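The Erwood Road Pie

My aunt left me her pie recipe and her parking space, and for the first month I only used the parking space. 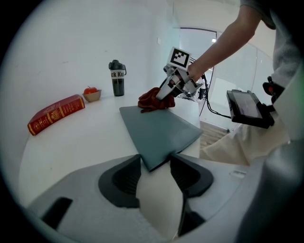 The recipe was on the back of a Bradix warranty card, in pencil, and it began with the word "Then." I swear. "Then add the cherries." Whatever came before the Then had been on some other card, and that card was gone. I went through all the drawers in her kitchen looking for it. I found more than 200 rubber bands, a key to something, and a bag of birdseed that had started to sprout, but no card.

So I called my mother, who is her sister and who has opinions.

"She never used a recipe," my mother said.

"I'm holding it."

"That's somebody else's. She bought her pies at Adebisi, over in Nostow, and she put them in her own dish."

Well! I had to sit down on the step stool. I had been eating that pie since I had baby teeth. I had written a school essay about that pie. I got an A minus, and the teacher wrote "I can smell the cinnamon!" in the margin.

I drove to Nostow the next morning, mostly to prove my mother wrong (it's forty minutes if you don't get stuck behind the gravel trucks, and I got stuck behind the gravel trucks). Adebisi turned out to be a bakery the width of a hallway with a bell on the door and one stool, and the woman at the register had flour all the way up to her elbows. I told her the whole story. I can't help it, I tell people whole stories. The pie, the dish, the card, the Then.

"Blue dish?" she said. "Chip on the rim?"

I said yes, blue dish, chip on the rim.

"She didn't buy pies from us," the woman said. "She sold them to us. Every September, 10 at a time. She'd come in the back way with them stacked in a milk crate, and she'd take one home again in the blue dish so your family would see her come in with a bakery bag."

I asked her why on earth anyone would do that.

"She said if they knew she could bake, they'd make her do Thanksgiving."

I laughed so hard the bell on the door rang, or maybe somebody came in, I really couldn't tell you. I thought about all those Thanksgivings at my mother's, my mother up at five with the turkey, and my aunt coming in at noon in her good coat with one pie and a bottle of something, asking if there was anything she could do. There never was. She'd be in the armchair before her coat was off.

I asked if the bakery had the recipe, the front half of it at least. The woman wiped her hands and went in back and was gone a long time. I ate a roll while I waited and left the money by the register. When she came out she had a card, the same warranty kind, the same pencil, gone soft at the corners like cloth. It was a list of ingredients, and butter, and more butter, and a line about letting the dough sit while you take a walk. At the bottom it said, "Do not tell my sister."

I made it that weekend. The first one leaked all over the oven and set off the alarm, and the man downstairs knocked to ask if I was all right and stayed for a slice of the part that hadn't burned. The second one was closer. It still wasn't hers. The crust was hers, I'd say, but the filling was too polite, if that makes sense, and I think she put something in it that she didn't write down on either card.

My mother called while it was cooling.

"So?" she said. "Was it the bakery?"

I looked at the blue dish, with juice running down over the chip. It was nearly October, and she'd already asked me twice that week what I was planning to bring this year, and whether I might like to host, now that I had the parking.

"You were right," I said. "She got them at Adebisi."

"I knew it," said my mother, and she was happy for the rest of the call. I told her I'd drive over and pick one up for the holiday. She said not to go to any trouble, and I said it was no trouble at all, and I went to see if I still had a good coat.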